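Clader: a harbor and anchorage log for small-boat cruisers

README, last touched Friday, December 16, 2022
Maintained by Anastasia Drakos, mostly from the chart table of Tomness

What's in it

1,012 anchorage reports in one CSV file, each written by a person who was on a boat at the time and in most cases wished the boat would stop rolling. There is also a second, smaller file of marinas, which is where people go after writing the first kind of report.

Files

anchorages.csv – one row per night at anchor
marinas.csv – one row per stay, with what it cost and whether the showers worked
notes.txt – everything that wouldn't fit in a column, including the long argument about Haldane

Columns in anchorages.csv

place: the name the skipper used. Spelling is the skipper's own.
depth_m: depth at low water, in meters. If you find a 200 in here, it's feet of chain and somebody typed in the wrong box.
bottom: sand, mud, weed, rock, or "unknown." Read "unknown" as rock.
swell: 0 to 3. Zero is a pond. At 3 you sleep on the cabin floor.
wind_dir: where the wind came from, as opposed to where the forecast said it would.
dinghy: yes, no, or "wet."
comment: free text. Some of it is very free.

Where the reports came from

Over 200 boats sent something in. A few crews kept careful logs and mailed them as spreadsheets. The rest arrived as emails, phone photos of notebooks, and one set of receipts with depths on the back. I typed all of it up myself during a July spent in Skoritz waiting for a water pump, and then checked it again when the wrong water pump came.
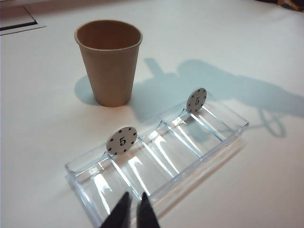

Paper cup and clear plastic tray on a white table.

Known problems

Skoritz is overrepresented. See water pump, above.
Haldane appears under 2 spellings and may be two different bays. The people who have been there do not agree and have stopped writing to each other.
Winter is thin. Most contributors have homes with heating.
Depths are not corrected for tide unless the comment says so.

Please don't navigate by this

It's a pile of opinions with depths attached. Use a real chart, look over the side, and set an anchor alarm.

Adding a report

Send one row per night, same column order, blank if you don't know. Complaints about a neighbor's generator go in the comment field – boat names removed, please. I read everything, though replies depend on where we are and whether there's signal.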